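Shared Kitchen FAQ: Fridge and Freezer
Traten House, residents' pages

Where do I put my food when I move in?
Each room has a shelf in the upper part of the fridge, marked with the room number. The door racks are for everyone. Freezer space is shared and isn't divided by room.

Do I have to label everything?
Yes, if it's open or homemade. Write your room number and the date you put it in. The tape and marker are in the top drawer next to the stove. Sealed store packages only need the room number.

How long can leftovers stay?
Three days is the house rule for cooked food. On the fourth day anyone may throw it out, and you don't get to argue about the container.

What about the freezer drawer?
Flat things go flat on the bottom of the bin, and boxes stand along the side. Please don't stack anything above the rim. The drawer will look closed and then drift open by an inch, and by morning there is frost on everything.

Can I chill a soda in the freezer?
Not in this house. A full bottle expands when it freezes and can split the plastic or push the cap loose. We lost most of an evening to this in April. Use the fridge, or stand the bottle in a pot of ice water with a handful of salt – it's cold enough to drink in half an hour.
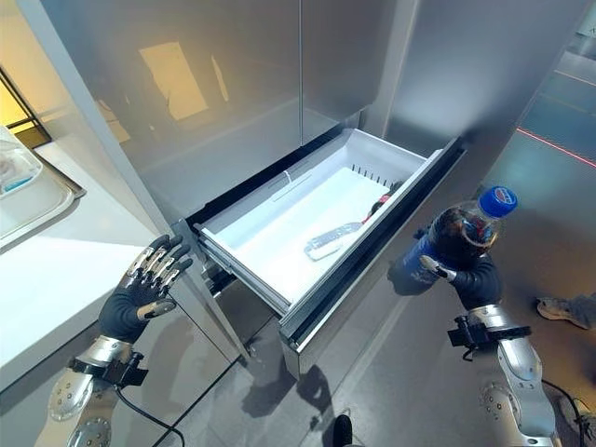

Big bottles can go on the lowest door rack of the fridge, upright, with the cap on tight. There is room for two from each room. If you have more than that, keep the rest in the pantry and bring them over as you need them.

How do I clean the bin?
Take the food out and put it in the Carelik cooler bag from the hall closet. Lift the bin out with both hands, let it warm up a little, and wash it with lukewarm water and dish soap. Hot water on cold plastic can crack it. Dry it fully before it goes back.

And the steel doors?
A damp cloth, then a dry one, wiping along the grain. No scouring pads.

The drawer won't close. Who do I tell?
First check for a bag caught at the back, then look for ice on the rails. If it still sticks, leave a note in box 14 by the front entrance or call the Grigaitė office at extension 572 before 5 p.m. Please don't force it.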